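The Gavimia wall scraper came to me by way of a magazine reader who was sick of hers, and I can see how that might happen. It is a long-handled scraper with a swappable blade, meant for taking off old wallpaper, flaking paint and the odd ridge of plaster left by whoever lived in your house before you and had opinions about filler. It costs £18. The blades are sold in packs of 12, and you will want a pack.

I had a back bedroom to strip in Doltham, three layers deep. The top layer was a beige stripe. Under that was a brown stripe, and under that somebody in the seventies had glued woodchip straight on to bare plaster and then, I assume, left the country. I gave the scraper the whole room, the stairs and one side of the landing before writing any of this down.
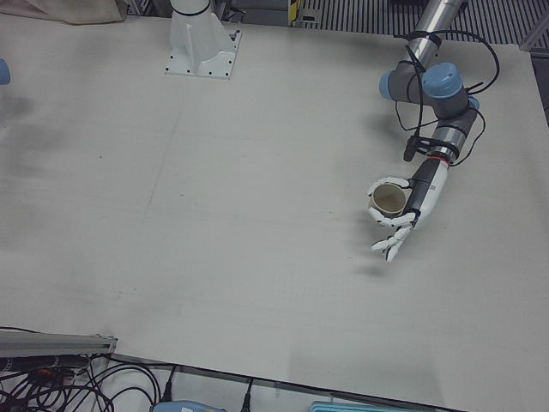 Issue 594

The handle first, as you'll be holding it all day. It is a hollow metal tube with a rubber sleeve over the bottom third, and the balance is better than I expected at the price. You can work at shoulder height for an hour before your arms start lodging complaints. Above head height it is a different story and I went back to the stepladder and my old short scraper, which I have owned for so long that the maker's name has worn off.

Blade changes are done with a single thumbscrew. The leaflet calls this "tool-free", and so it is until paste gets into the thread, at which point it becomes a job for pliers. Give the screw a wipe every time you stop for tea. I stopped for tea a lot, so mine stayed in decent order until the landing.

On soaked paper the blade is lovely. It slides under and brings the stripe off in long wet tongues that land on your shoes. On dry woodchip it skates about, finds the one soft patch in the wall and digs in. I made two gouges in the first ten minutes. If you hold the handle lower and flatten the angle the digging mostly stops, though it took me half a wall to learn that and the leaflet doesn't mention it. The leaflet does find room for a drawing of a smiling man in a clean shirt.

I also tried it on gloss paint, on a skirting board, which it isn't sold for. It isn't sold for it for a reason.

My comparison was the Simões scraper, which costs £50 and has a heavier head and a fixed angle. The Simões is the better tool on woodchip, no question, and its blade clamp never jammed. It is also heavy enough that I put it down every quarter of an hour and looked at it. For a landlord doing flat after flat I'd say pay the extra. For one bedroom and a bad landing, I'd keep the difference and spend it on filler (see gouges, above).

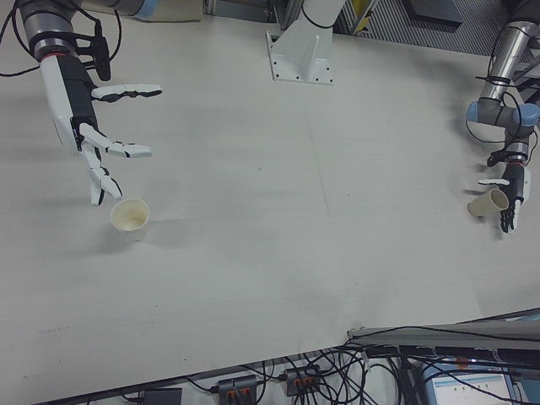

## Blades, spares and the storage tube

The blades stay sharp for longer than the cheap ones I usually buy. I got through four in the bedroom and was being fussy. They are wrapped in oiled paper and come in a plastic tube made by Cellbridge, with a slot at the end for used blades, and the slot is slightly narrower than a used blade with paste on it. I now keep mine in a jam jar with a lid.

Spare thumbscrews can be ordered. I ordered one in August and it arrived in a box that would have held a kettle.

## Would I buy it again?

Yes, with a grumble. The rubber sleeve has started to creep up the handle and I've taped it down, and the hanging hole is too small for any nail I own. But the room is stripped, the walls are sound apart from my own contributions, and the scraper is still in one piece. Three and a half out of five. It loses one for the thumbscrew and a half for the smiling man.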